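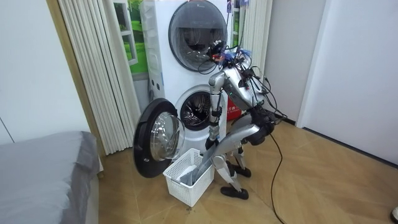

Basket pick at the washer, left-arm reach, November

Notebook Home Entries Rigs Search

Question for this block: does bending at the hip before the knees keep the head clear of the upper door during the reach into the basket? Compared the old order (knees first) with hip first. Same cloth, same basket position on the floor below the lower machine, lower door fully open.

100 trials logged, 13 thrown out for tether snags. Of the rest, 27 ended with the head closer to the upper door than the limit Camenzind set, nearly all of them knees first. Hip first leaves the head near the glass as well, but the distance repeats from trial to trial and the planner can allow for it.

Right gripper held above the rim while the left goes in. Tried parking it at the hip and the torso drifted forward, so leave as is.

Grasp on the grey cloth is still the weak part. When it lies against the inner corner, the fingers close on the basket lattice. Wieser suggests a short lift and a force check before the full pull. Not coded yet.

Tether: route the floor cable wide of the rear foot. Log 305 shows what happens otherwise.

To do
- rerun knees first with the open door in the collision model
- ask Stöckli for the Skeltadell wrist offsets
- second cloth, heavier

J. Aebischer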